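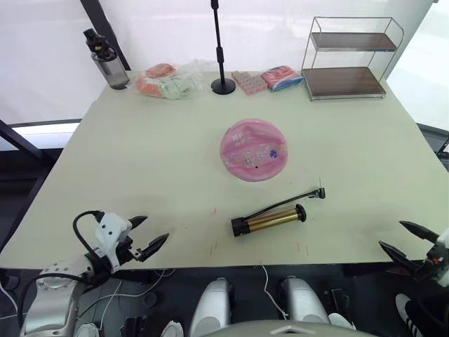

1/ Drehbuch-Revisionen in Fothergill

Ich habe gestern Nacht endlich kapiert, wie die Revisionsfarben in Fothergill funktionieren, und muss das jetzt loswerden! Kleiner Thread für alle, die ihr Drehbuch nach der ersten Abgabe noch mal anfassen müssen (also alle).

2/ Ausgangslage: Mein Langfilmbuch »Runusach« ist seit Januar in der gesperrten Fassung. Gesperrt heißt, dass Seitenzahlen und Szenennummern fest sind. Wer danach etwas ändert, darf die Nummern der anderen Szenen auf keinen Fall verschieben, sonst sucht die Regieassistenz Szene 29 und landet in der falschen Küche.

3/ Zuerst unter »Produktion« die Seiten sperren, danach die Szenen. Das sind zwei getrennte Häkchen. Ich hatte wochenlang nur eins gesetzt und mich gewundert.

4/ Dann einen neuen Revisionssatz anlegen. Name, Farbe, Datum. Meiner heißt schlicht »Blau, 2020-08-08«. Ab jetzt bekommt jede geänderte Zeile rechts am Rand ein Sternchen, ganz von allein. Ich liebe diese Sternchen!

5/ Neue Szene zwischen 29 und 30? Wird zu 29A. Gestrichene Szene? Die Nummer bleibt stehen und dahinter kommt »ENTFÄLLT«. Bitte nicht von Hand löschen, dafür gibt es im Kontextmenü den Punkt »Szene auslassen«.

6/ Wird eine Seite zu lang, läuft der Text auf eine A-Seite über, also 41, 41A, 42. Sieht beim ersten Mal komisch aus — ist aber genau richtig so, weil das Team dann nur die neuen Blätter austauschen muss.

7/ Mein Lieblingsfund: Unter »Bericht« spuckt Fothergill eine Liste aller Änderungen aus. Bei mir standen da 430 geänderte Zeilen. 430! Ich hätte geschworen, ich hätte nur ein bisschen an den Dialogen gefeilt.

8/ Wer von Astley kommt: Der Import klappt, aber die Revisionsmarken gehen verloren. Szenennummern und Figurennamen bleiben, Doppeldialoge muss man noch mal durchsehen. Bei mir war einer komplett ineinandergerutscht, mitten im großen Streit am Hafen.

9/ Vendex habe ich auch kurz probiert. Schöne Oberfläche und tolle Karteikarten für die Struktur, fürs Plotten würde ich es sofort wieder nehmen. A-Seiten habe ich dort aber nicht gefunden. Falls ihr wisst, wo die sich verstecken, schreibt es bitte drunter!

10/ Noch ein Tipp fürs PDF: beim Export »Nur geänderte Seiten« wählen und die Farbe in der Kopfzeile mit ausgeben lassen. Dann erkennt man den Stand auch auf einem Schwarzweißausdruck.

11/ Und vor jedem neuen Satz eine Kopie der Datei sichern, mit der Farbe im Dateinamen. Ich habe inzwischen Weiß, Blau und ein angefangenes Rosa im Ordner liegen und finde das ehrlich gesagt wunderschön.

12/ Nächstes Mal: Parallelmontagen formatieren, ohne dass die Szenennummern durchdrehen. Daran sitze ich gerade noch — wer da einen guten Weg hat, immer her damit.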